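Kurus Maple Play Board, Large
Item 1242

Sold by Tiscombe, sent out from our shed in Purside
Listed Apr 15, 2024

I've wanted a proper big board in the shop for ages and kept putting it off, mainly because the ones I was offered were either painted (it chips) or so thin they rang like a tray when you put anything down. Then the Kurus one turned up from Ekström and I kept it on my own kitchen table for a fortnight before I could bring myself to list it. So I'm a bit biased!

It's a plain rectangular slab of pale maple, made from strips glued edge to edge and sanded smooth on both faces. No rim, no printed grid, no alphabet round the outside. You get the grain and that's your lot, and I think it's lovely. Every board is a bit different, so please don't send me a photo of the one you'd like as I can't match it (I have tried, it took a whole afternoon and the customer still wasn't sure).

People mostly buy it for shape blocks, sorting games and small building, and the pale surface is really good for that because strong colours stand out so well on it. My youngest testers do sorting by colour first and then by shape, and there's enough room to have several little groups going without everything sliding into one heap.
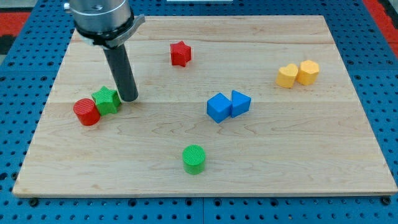
Kurus board in pale maple, with cylinder and star blocks. Blocks not included.

A few bits I get asked about.

It's 17 mm thick, so it feels solid and sits flat on a table or the floor. It weighs more than 5 kg, and I'd say it's a two-hands job for a grown-up. I wouldn't let a small child carry it from room to room. If you want something to go on a lap, have a look at the small Kurus instead, same wood and much easier to shift.

It comes oiled. Wipe it with a damp cloth and dry it straight off, and give it a thin coat of food-safe oil when it starts looking chalky. Mine has had one coat and a lot of jam. Please don't soak it or stand it against a radiator, as solid wood will bend if you're unkind to it. Felt-tip comes off with fine sandpaper, going along the grain, though you'll want to oil that patch again afterwards.

You may see faint lines where the strips meet. They're the joins and they're meant to be there. Ekström will replace a board if a join opens up within 3 years, and you can just send it back through me.

Blocks are on their own page. I don't bundle them, as most of you have a box of them at home already.

Delivery is by courier and the box is a large one, so a safe place or a friendly neighbour helps. We're down to the last handful now and the next lot is due in June. If it says sold out when you get here, pop your email in the box and I'll drop you a line when they land.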